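Taming the Cords on a Work Table

I have been fixing up lamps and small radios at the same old table for longer than I care to admit, and for most of those years the cords won. They slid off the back, they knotted themselves up in the drawer, and once a month or so I'd catch my foot on one and send a mug of coffee flying (always a full one, of course!). My neighbor Krisztina Szekeres finally took pity on me and shared how she keeps her sewing corner so tidy, and I've added a few habits of my own since then.

Start by emptying everything out. Every drawer, every shoebox, that bag behind the door. Lay the cords side by side on the floor and sort them by what they plug into, and never mind the color or the length for now. Anything cracked, stiff or chewed goes straight in the recycling pile. I know it hurts. I kept a frayed lamp cord for 7 years in case it came in handy, and it never did.

Coiling comes next, and please don't wrap a cord around your elbow the way my father did! It puts a twist in the wire with every turn, and after a while the cord will never lie flat again. Make loose loops in your hand instead, each one about the size of a saucer, and let the cord roll a little between your thumb and finger as you go. If it fights you, unplug it, stretch it out across the floor overnight and try again in the morning.

For ties, I like strips of old cotton T-shirt best. They're soft, they cost nothing, and you can write on them with a laundry marker. Rubber bands go gummy in the August heat, and wire twists can nick the coating if you pull them tight, so I've given up on both.

Now for the cords you use every day. Give each one a path and make it keep to it. Mine run along the back of the table and through a row of clips, with a bit of slack left at each end so nothing tugs on the plug. Wipe the tabletop first and let it dry well before you stick anything down, or the clips will be on the floor by supper. 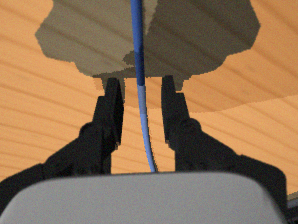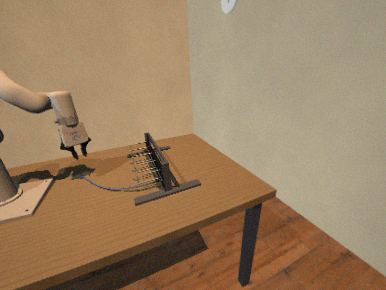
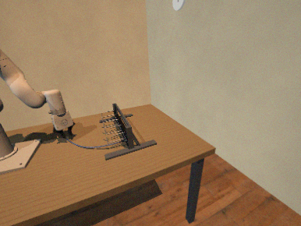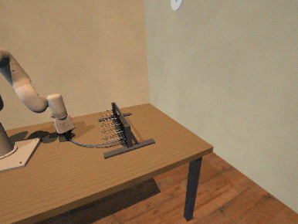
Labels are worth the ten minutes they take. Put one at each end, right by the plug, and write the name of the thing it belongs to in letters you can read without your glasses. Masking tape folded over into a little flag does nicely, and it peels off when the lamp moves on to somebody else's house.

Last of all, go over the whole lot once each season, with a cup of tea and the radio on. Check for warm plugs and loose prongs, shake the dust out of the clips, and cut yourself a few fresh ties while the scissors are out.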